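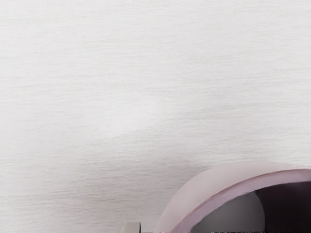
Warum ermüden die Augen beim Lesen an einem hellen Tisch schneller?
Das Auge muss sich bei jedem Blick vom Papier zur hellen Fläche neu anpassen, und bei langem Lesen wird diese Arbeit spürbar.

Abbildung 4. Computerdarstellung einer hellgrauen, fein waagerecht gestreiften Fläche mit ungleichmäßiger Helligkeit; die hellste Stelle liegt etwas links der Mitte.

4.2 Tischhelligkeit und Lesedauer

In dem vorigen Abschnitt wurde die Beleuchtungsstärke im Lesesaal behandelt. Für die Leserinnen und Leser ist aber auch wichtig, wie viel Licht von der Tischfläche in das Auge zurückkommt. Dieselbe Lampe kann auf einem dunklen Tisch angenehm sein und auf einem hellen Tisch störend. Ungleichmäßige Helligkeit, wie sie in Abbildung 4 zu erkennen ist, wurde von uns als eigenes Merkmal erfasst.

Die Befragung fand in den Bibliotheken von Gernach und Sasden statt. Insgesamt haben 137 Personen den Fragebogen vollständig ausgefüllt. In Gernach werden die Tische mit 500 Lux beleuchtet, in Sasden ist am Abend nur ein Wert von 200 Lux erreicht worden. Die Messungen wurden im November nach Einbruch der Dunkelheit gemacht, damit das Tageslicht keinen Einfluss hat. Estela Olivares hat die Messpunkte auf den Tischen festgelegt und bei allen Terminen dieselben Punkte verwendet.

Das Ergebnis entspricht nur teilweise unserer Erwartung. Personen, die an hellen Tischen saßen, berichteten häufiger über müde Augen und wechselten öfter den Platz. Ihre gesamte Lesezeit war jedoch nicht kürzer. Wir vermuten, dass der Platzwechsel selbst eine kleine Pause darstellt. Ledesma hat in seiner Voruntersuchung in Stillach eine ähnliche Beobachtung beschrieben, allerdings bei Zeitungslesern, die im Allgemeinen kürzer bleiben.

Eine Schwierigkeit ist die Brille. Im Fragebogen wurde nicht zwischen Lesebrille und Gleitsichtbrille unterschieden, obwohl die Kopfhaltung davon abhängt und damit auch der Winkel, in dem eine Reflexion gesehen wird. Für die zweite Erhebung haben wir diese Frage ergänzt. Ebenso fehlt bisher eine Angabe zum Papier, denn gestrichenes Papier kann auch auf einem matten Tisch blenden. Die Auswertung nach Altersgruppen folgt in Abschnitt 4.3.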